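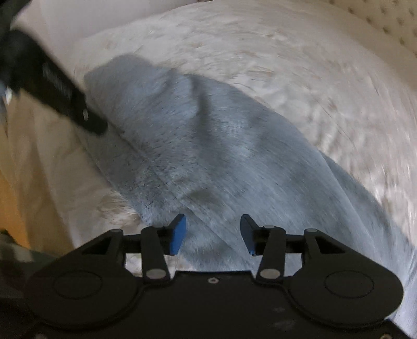
Garra de dois dedos sobre um tecido felpudo azul-claro, no dia aberto da Fasovix

Voltei de Ullel com a mochila cheia de folhetos e um caderno que já quase não percebo, porque escrevi metade no autocarro. Mas prometi contar como foi o dia aberto da Fasovix (segunda-feira, 17 de agosto), sobretudo a quem anda, como nós, a tentar fechar um orçamento de equipamento para a oficina de arranjos e lavandaria.

Primeiro, a chegada. Ullel fica mais longe do que o mapa promete e a paragem é do lado errado da estrada nacional. Quem for em maio, na próxima edição, que leve carro! A receção foi simpática, o café era fraco, e deram-nos um cartão com o nome mal escrito que guardei como recordação.

A parte que me interessava era a do manuseamento de têxteis. Eu ia com a cabeça num braço robótico completo, daqueles que a gente vê nos vídeos a dobrar toalhas, e a primeira coisa que ouvi foi uma pergunta bastante incómoda: que peças é que vocês têm, em que quantidades, e quem é que vai mostrar à máquina como se pega nelas? Fiquei a olhar para o caderno. Tínhamos uma linha para o braço, uma linha para a instalação e nada para isso. Nada!

Ora, o que eles propõem a uma casa pequena é começar pelas garras de mão. Uma pessoa trabalha com uma em cada mão, pega no tecido, puxa, estica, larga, e fica tudo gravado para mais tarde ensinar o robô. Não faz falta braço nenhum nesta fase e, para o orçamento, isto muda muita coisa. Passa a haver uma despesa inicial bem mais pequena e, em contrapartida, uma despesa de horas de gente que eu não tinha previsto. Para o nosso tipo de trabalho falaram-me em quase 200 horas antes de valer a pena pedir cotação do resto. Engoli em seco e apontei.

Deixaram-nos experimentar, e ainda bem. Com tecido felpudo é agradável, os dedos agarram logo. Com peças mais estruturadas, com costuras e bolsos, o meu entusiasmo baixou um bocado: eu fechava a garra e apanhava duas camadas quando queria uma só, ou então fazia tantas pregas que tinha de abrir tudo e recomeçar. As duas mãos têm de combinar uma com a outra e isso cansa os pulsos mais do que eu esperava.

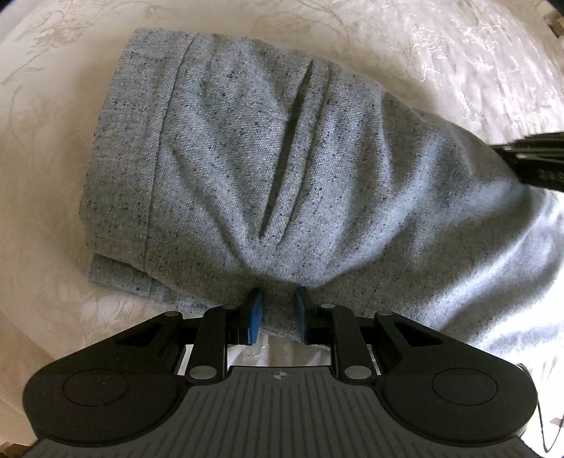

Foi aí que me lembrei de perguntar pelos consumíveis, coisa que nunca aparece na primeira página de uma proposta. As almofadas dos dedos gastam-se. Um conjunto de substituição custa 257 euros na tabela da Michiels, que é quem distribui as peças, e a conta de quantos conjuntos vão por ano ninguém ma quis fazer por escrito. Percebo, depende do tecido, mas eu tenho de pôr um número na folha e vou pôr três até me provarem o contrário.

Depois há o programa, o Fura, que organiza as gravações. A licença é anual e paga-se por posto. Perguntei se dava para partilhar um posto entre dois turnos e a resposta foi um «em princípio» que pretendo ver confirmado no contrato. Perguntem também pelo espaço em disco — as gravações ocupam imenso e o armazenamento vem numa linha à parte, lá no fundo, em letra miudinha.

Saí de lá com o plano virado do avesso. A minha folha tem agora duas fases. Na primeira entram as garras de mão, o Fura, as almofadas, o armazenamento e as horas da equipa, que quero contabilizar a sério, com o que deixamos de produzir enquanto gravamos. O braço fica na segunda e só com valor indicativo, sem pedir propostas já (as que me deram têm validade curta e iam caducar na gaveta).

Falta-me saber o prazo de entrega da Michiels, se a formação inclui deslocação e se aceitam aluguer com opção de compra. Prometeram responder por correio eletrónico esta semana. Quem também lá esteve e tiver propostas na mão, escreva-me, que eu gostava muito de comparar valores. E se alguém descobrir um sítio decente para almoçar em Ullel, diga também, que eu acabei a comer uma sandes na paragem do autocarro.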